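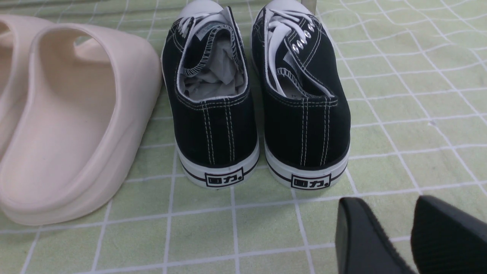 How long should I wait before wearing new shoes all day?

We like to suggest 7 days of short outings first – a trip to the store, an hour around the house, that sort of thing. Your feet need a little while to get to know a new pair, and it's much kinder to find a tight spot in your own kitchen than on a long walk!

Can I return shoes I've worn indoors?

Yes, of course. If the soles are clean, bring or mail them back to our Grostside store within 12 days, along with the box if you still have it (we do understand that boxes get recycled).

Do you carry half sizes?

We do in most of our lace-ups, including the Tadolis walking shoe. The Kaimal house slipper comes in whole sizes only, and folks who fall in between are usually happiest going up.

How should I clean canvas?

Use cool water, a drop of dish soap and an old toothbrush, then let them air dry away from the heater. Please skip the dryer – it can loosen the glue.

When will the Gorkitz rain boots be back?

We expect them in May, and you're welcome to call and add your name to the list.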